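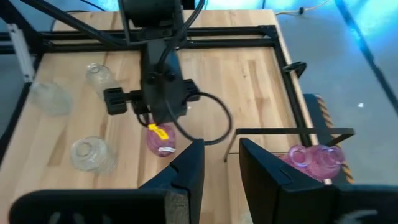 Review: Drasier two-arm bench cell and its house rules pack

Drasier sells this cell as a complete package: two small arms with parallel grippers, a wooden worktop inside a black aluminium frame, and a ring binder called the Shared Bench Rules. I have used the cell for glass handling at our unit in Dratdale since September. Most write-ups cover the arms. I want to spend more time on the binder, as it is the part that changed how we work.

What you get

The rules pack is 36 pages, printed on stiff card and held in a ring binder that lies flat. There is also a laminated sheet for the wall and a pad of sign-off slips. The text was written by Tien-fu Tang, and it reads as if he has spent time at a bench. Each rule has a number, one or two sentences, and a box for your own notes. No rule runs over the page.

It does not replace a risk assessment, and the first page says so. You still have to do your own under whatever standards apply where you are. The pack covers daily practice: how to set out the bench, who may touch what, and what to do when something gets knocked over.

The glass section

We handle small jars and bottles, clear and pink, so this section got the most use. The main points are these.

Only one arm carries glass at a time. The other may move, but it stays on its own side of the marked line until the first has let go.

Glass is never passed from one gripper to the other in mid-air. It is put down and picked up again.

Items lying on their sides are treated as loose. The arm's speed drops to the lower setting, which we have at 68 mm a second, until they are stood up or taken away.

Tags and labels stay clear of the jaws. If a jaw would close on a tag, turn the item first.

Anything chipped comes off the bench before the next run, and the bench is wiped by hand with the power off.

The third rule is the one I would have skipped, and it is the best in the book. A bottle on its side can roll when the gripper nudges it, and a pink one on pale wood is easy enough to spot, but clear glass takes on the colour of the top and you can lose track of it. We now do a look-over from two sides before each run.

Cables

Rule 14 asks for the arm cable to be checked at full reach in every direction before a new task is approved. The loop on these arms is thick and swings wide. On our first layout it brushed a jar on the way back from a pick, at a height we had not thought to test. The rule would have caught it if we had read that far. Allow more space beside the arm than the drawing in the manual shows.

What I would change

The section on people is thin. It says one named person is in charge of the bench during a run, and that nobody reaches inside the frame while either arm has power. Both are sound. But it says nothing about handover between shifts, and we had to write our own half page for that. Chow, who make the bench we used before, cover it properly in their guide, though the rest of that guide is hard going.

The sign-off slips are too small. There are five boxes and space for perhaps three words in each. We copied them on to A4.

The stop button gets one paragraph. It tells you to test it daily but not how to record the test, or what happens to the item in the gripper when the power goes. On our cell the jaws hold. I would want that written down, and tested by each buyer on their own machine — do it with a plastic bottle first.

The worktop

Good. It is butcher-block style wood and takes light knocks well. It is kinder to glass than the steel top on our old bench. The frame rails are easy to clip things to, and small mounts stay where you put them. We keep spare tools off the rails now, as rule 9 says, and have not missed having them there.

Price and verdict

The binder is included with the cell, or 97 pounds by itself, and the wall sheet can be reordered from Skallberg. We have logged 300 runs under these rules and broken two jars, both in the first week. I would buy the pack again for any bench where two arms share one surface. If you only have one arm, half of it will not apply, and you could write the rest yourself in an afternoon.

Reviewed 2022-01-19. The copy used was the second printing, which corrects the wrong page reference in rule 22.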